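Unit 3: Reading and Writing Celebrity Profile Pages

Course handout for the module on entertainment and sports media. Bring it to the Saturday class, along with your marked copy of the Prarnimby set text.

1. What a profile page is

A profile page is a short article on one public person, built from a fixed template. The usual fields are full name, date and place of birth, profession, family, relationships, height and estimated wealth. The page is written to answer search queries, and its headings often repeat those queries word for word.

A profile page differs from an interview in its sources. An interview has one main source, who is named. A profile page may have many sources or none, and most do not say which.

2. The template and its faults

Templates are filled from a table. Each row is a person and each column a field. When a cell is blank, the sentence is still printed, and the reader is given a line with no content. Three faults follow from this:

Empty statements. The sentence is complete but the fact is missing.

Wrong tense. A marriage that has ended is given in the present because the template has only one form.

Repetition. The same fact appears in the introduction, under its own heading and again in the closing questions.

In the Kasis exercise you will work on a table of 1164 rows. Mark every row where the relationship field is blank or carries no date. Do not fill blanks from memory.

3. Grading a claim

Use the McPhee scale, which has four grades.

Grade A: stated by the person on record, or found in a public register.
Grade B: stated by a named representative.
Grade C: reported by one outlet, with the source described but not named.
Grade D: repeated between outlets with no first source found.

Claims about dating are mostly grade C or D. A photograph of two people at the same event supports only the claim that both attended. It does not support a claim about a relationship, and the caption should not suggest one. 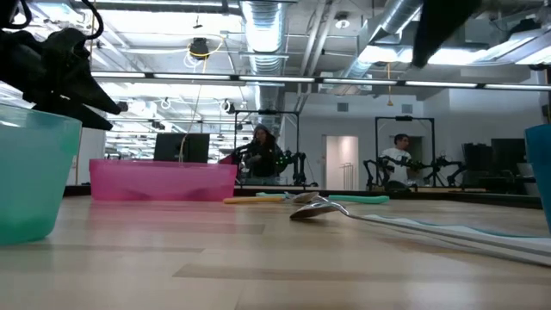 4. Net worth figures

A net worth figure is assets minus debts. For most entertainers and athletes neither part is public. Contract values may be known, but tax, agent fees and spending are not. A published figure is therefore an estimate, and the page should state who made it and when.

Where two sites give the same figure, check whether one has copied the other. In the Zudel sample, 134 profiles were compared and 80 gave a figure with no date. Such figures cannot be graded above D.

5. Privacy

Children and former partners who are not public figures are left unnamed unless they have chosen to appear. Home addresses, schools and medical details are left out in all cases – even where another site has printed them.

6. Task for next week

Choose one profile page of at least four headings. List each claim, give it a grade and write one line on the source. Then rewrite the relationship section using only grade A and B claims. If nothing remains, delete the heading and note this in the margin.

Submit the list and the rewrite as one file. Late work is accepted up to the start of the next class.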